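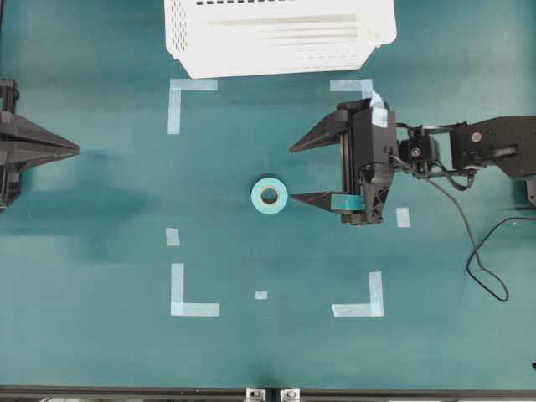 Who does Pleller work for, the employer or the person looking for a job?

The employer pays our invoice, and we work for both. A candidate never pays us anything, at any stage, and if a role is wrong for someone we tell them so, even when it costs us the placement.

About Pleller

We're a small payroll and people support company that looks after businesses too big to keep their staff records in a shoebox and too small to have a human resources department of their own. Most of our clients are family firms – cabinetmakers, vet clinics, a couple of bakeries, a nursery or two – where the owner is also the person doing the rosters, approving annual leave and trying to remember whose first aid certificate is up for renewal. We love these businesses. We came from them ourselves, and we still think the best workplaces are the ones where the boss knows how you take your tea.

Pleller began with payroll alone. We'd process the fortnightly pays for a client and then the phone would ring, and it would be a question about parental leave, or a position description, or how to have a hard conversation with somebody who'd been turning up late since Easter. We kept answering (it seemed rude not to!) and after a while it made sense to do it properly. Recruitment came next, mostly at the urging of clients who had been burnt by a big agency and wanted someone who'd visited the workshop and knew what the job was like at seven in the morning.

These days we run out of two offices. Hodov is the original, up the stairs above the arcade, and it's where payroll and the help line live. Khondokar is newer and has the good meeting room and the off-street parking, so if you're coming in for an interview there's a fair chance that's where we'll ask you to go. Please do ring ahead, as the front desk closes over lunch. 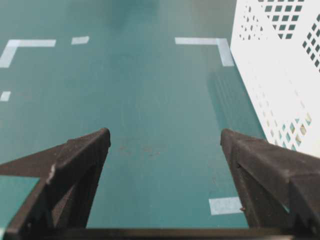
Teal tabletop with a white perforated basket to one side.

How we go about things

When you join us as a client, we come out to see you before we send you anything to sign. We like to meet the people whose pays we'll be handling and have a proper look at how things are done now, including the bits you're a little embarrassed about. After that you'll have one contact, and it will be the same contact next month and the month after. We don't use ticket numbers. You ring, we pick up, and if we're on the other line we'll call you back that afternoon.

For recruitment we put forward no more than four candidates for any role. We've met each of them in person or over video, we've spoken to their referees, and we've told them what the pay is. Everybody who applies hears back from us, including the people who miss out, and we try to say something useful when we write. It takes up a good part of the week and we wouldn't give it up.

Zelik, our online staff portal, is included for every payroll client. Your team can see their payslips and leave balances, put in a leave request from their phone and update their bank details without leaving a note on your keyboard. We built it after years of watching people wrestle with software designed for companies fifty times their size, and we add to it slowly, generally when a client asks for something sensible.

Working here

We're a friendly bunch, a bit talkative, and fairly flexible about hours – school pick-up is a perfectly good reason to knock off early. If you have a payroll or HR background and would like to work with small employers, send us your résumé and a few lines about yourself, even if nothing is advertised.

Page updated 2021-03-03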